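Notes from the Packing Table

If your Flusum refill order landed on the doorstep in February with one bottle rattling around loose in the carton, I'm sorry, and I've been working on it! I spent most of last month thinking about how bottles travel, which is a strange thing to lie awake over, but there you go.

Bottles want to roll. Stand them up in a tall carton and they tip. Lay them straight on the bench and they wander off toward the floor (I have chased plenty of them down the aisle). So now we put down a sheet of plastic film first, set the bottles on their sides with the necks all facing one way, and wrap from there.

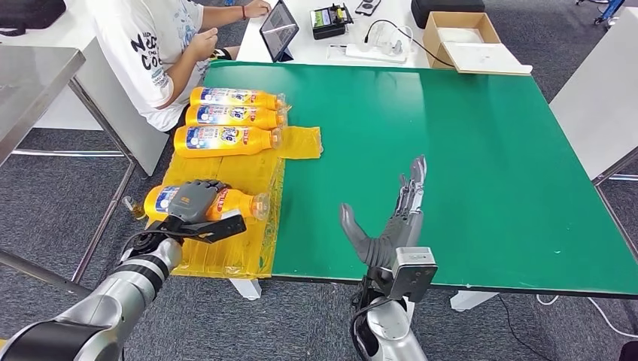 The necks are the part I fuss over. A cap pressed against the side of a carton for the whole drive out to Clerkport is a cap that might work itself loose, and then you've got soap all over your packing slip. Give me a good inch of padding at that end and I sleep better. I also run a thumb around every cap before anything gets wrapped, and I'd say do the same if you're mailing bottles to family.

Labels are my other headache. They scuff. They scuff on the shelf, they scuff on each other, and some are peeling at the corners before they ever see a truck. I used to pull every one of those aside, and the pile got so silly that I gave up – a rubbed label doesn't change what's in the bottle.

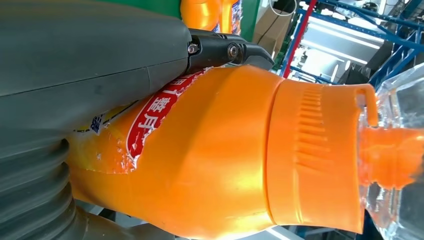

We did a trial run with 30 cartons on the Escobedo route, and 8 came back to us with notes from customers, nearly all of them nice. The one grumble was about too much film. Fair enough! I'm trying a shorter sheet this month, and if you save yours and drop it at the front counter I'll happily use it again.
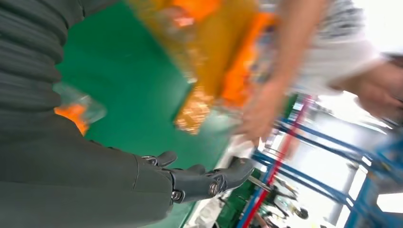 Small things go in last, tucked into the gaps on top. Please do open your carton from the taped side, and lift the whole bundle out before you unwrap it – slicing straight down through the middle is how the Tirklow order met its end. We open at 10 if you'd rather just come and pick yours up.

Recent items
New refill sizes at Flusum
Clerkport deliveries: what's changing
57 uses for an empty carton
Where to return your packing film
Escobedo route questions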